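Leave the Table Messy: A Plea for the Slow Set-Up

There is a kind of tidiness I have come to distrust, and it took me the better part of a winter to work out why. I mean the tidiness of a robot bench on the morning it is handed over. The floor has been swept, the cables are tied, and in the middle of the worktop sits a single cube on a single printed cross. The arm picks up the cube. Everybody claps, somebody fetches the biscuits, and the people who did the setting-up drive home before the traffic gets bad.

I have been to several of these mornings and enjoyed every one of them (I am very fond of biscuits). But I look after the arm at Skimdale, a small workshop where we try out machines meant to help in kitchens and day rooms, and I am the one still there on Thursday afternoon when the thing has to pick up a flannel. So I would like to put in a word for doing the job differently, and I hope you will bear with me, as I tend to go the long way round.

Our arm is called Resa. The name came with the project and has stuck, and I have stopped correcting visitors who think it must stand for something. When Resa arrived in February we had her bolted down and moving within a day, and then we spent 3 weeks doing what looked, to anybody passing the door, like very little. We were looking after the fingers.

I do think fingers are where most set-ups go wrong. People will talk to you for an hour about the arm, the reach of it and the lovely smooth way it comes round, and then fit whatever fingers were in the box and never look at them again. Yet the fingers are the only part that is supposed to touch anything! If they don't meet squarely, a stiff little box will forgive them and a bit of cloth will not. The cloth slides out of one corner, the arm sails off quite happily with nothing in its grip, and you spend the rest of the afternoon hunting through the software for a fault that could have been found with a strip of paper.

So that is the first thing I would ask of anyone taking on a machine like this. Close the fingers on a strip of ordinary paper, at the tips and then further up, and give it a gentle tug. We do it before the kettle goes on. If the paper holds at the top and slips at the bottom, the fingers are splayed, and you loosen them, seat them again and tighten them a little at a time, going from side to side as you would with a car wheel. I keep a notebook for this, a Boersma with squared pages, and there are 376 entries in it now, most of them just the date and the word "fine". My colleagues tease me about the fines. I tell them the fines are what make the other ones worth reading.

The second thing is harder to argue for, because it looks like slovenliness. I think a bench should be set up with the clutter already on it. When you teach an arm where the table is, you are also teaching it how low it may come, how wide it may swing and what it might clip on the way, and a bare top tells you almost nothing about the last of those. A bowl with a spoon sticking out of it is taller than a bowl. You know that and I know that, and we have both set a safe height by the rim and heard the clatter afterwards.

I had this out, in a friendly way, with the people on the Presusum side, who share our building and our tea money. Their view is that you start with the simplest case and add things once it works, so that when something fails you know which new thing to blame. It is a sensible view and I held it myself for years. My trouble with it is that the adding so rarely happens. The simple case works, the visitors come, the money is counted against the simple case, and the bowls stay in the cupboard. By the time anyone gets them out, the heights have been fixed and written into everything, and changing them means going over the lot again.

So our bench keeps its bottle and its bowls, and we check the heights with all of it out.
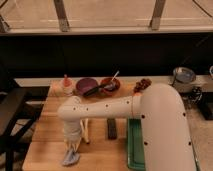
Resa over the blue cloth, fingers open, with the bowls and bottle along the far side of the table.

I should be fair about the cost. A height check with everything out takes us most of a morning. We bring the arm down by hand control, slowly, stop well short, crouch until our eyes are level with the wood, and then go down again by a hair. Then we do it over the next thing. My knees have views on this. We spent 900 pounds more on the set-up than we had said we would, nearly all of it people's time, and I had to write a rather humble letter explaining where it had gone.

I would write the letter again, though. What I want from a machine that is going to work near people's breakfast things is that whoever set it up had breakfast things in front of them when they did it, and took their time, and wrote down what they found. If you are buying an arm this year, ask to see the bench as it was on an ordinary working day. Ask who checks the fingers, and how often, and whether you might have a look at the notebook. And take your own flannel along, a nice old limp one, and see if they mind you putting it on the table.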